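Print this page | E-mail this page

Home Organization, Unit 2: the drop spot
Handout, R. Vergara, Ralville evening course
Mar 1, 2018

Recap from last time: small stuff gets lost because it has no address. Keys, phone, glasses. Pick ONE place per thing, write it down, stick to it for 21 days before you judge it.

Wall pockets
- mesh is good, you can see what's in it without digging
- hang at chest height, not over a heater
- open top, shallow. Deep ones turn into junk bins (see the Barrientos hallway, August group)
- phones: back or front out, doesnt matter, just always the same way 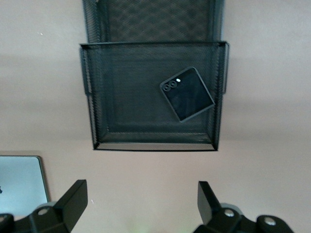 A pocket only works if it stays nearly empty. Two things max in the front one. Mail goes someplace else, we get to mail in Unit 13. If you have to move something to reach the phone, the pocket is too full, start over.

Folding phones: close before you put away. Crumbs in the hinge. Same goes for glasses cases.

Desk or table
1. Clear a landing area, size of a dinner plate is plenty.
2. Mouse stays on its pad. Pad stays put. Nothing else lives on the pad, no cups.
3. Phone down on the bare tabletop while you work, lens side up so the lenses dont scratch. Then back to the pocket when you get up.
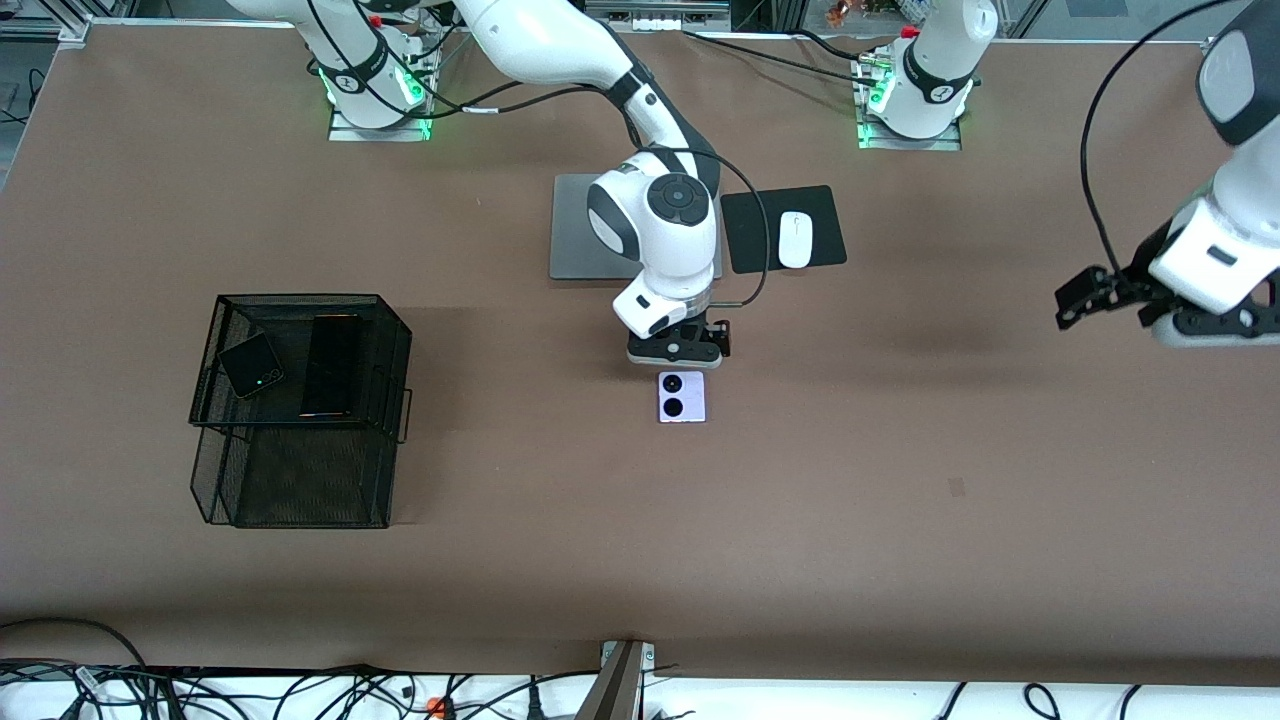 4. Cords last. Tie them, label both ends, do it sitting down becuase it takes a while.

Homework: pick one wall, one table. Write what lands there for 2 days. Bring the list, messy is fine.

Contact: Pralis Adult Learning, Ralville | Copyright Pralis | Back to top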